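8 de febrero de 2026

Cuaderno de taller, subtítulos y minutado. Serie: Destis, episodio 9

1. Minutado
Primer pase completo. El diálogo entra 18 fotogramas tarde desde la cabecera; corregido con desplazamiento global. La escena del juicio sigue mal: hay dos cortes que el guion no recoge. Pendiente de pedir a Kulau la lista de diálogos revisada.

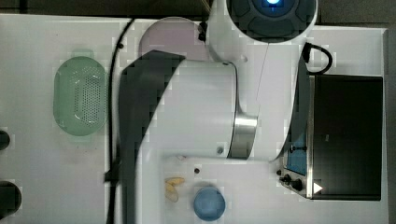 2. Texto
Más de 1000 subtítulos en el episodio, demasiados para 2 personajes que se interrumpen sin parar. Fusionadas las réplicas cortas del ascensor. El giro final (Stankevičius estaba vivo desde noviembre) depende de una frase ambigua: en el original no se sabe si habla de él o del hermano. Mantener la ambigüedad — sin pronombre sujeto, sin participio con género. Colton Fortin prefería explicitarlo; descartado, revienta el episodio siguiente.

Grafía: «Stasto» sin tilde en todos los capítulos. En el 2 está mal, corregir en el máster.
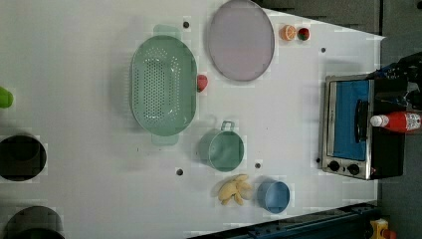 Escurridor verde y plato lavanda sobre la mesa blanca.

3. Pendiente
Velocidad de lectura en el monólogo del puente.
Cursiva en las voces por teléfono — revisar la hoja de estilo.
Exportar y pasar a control.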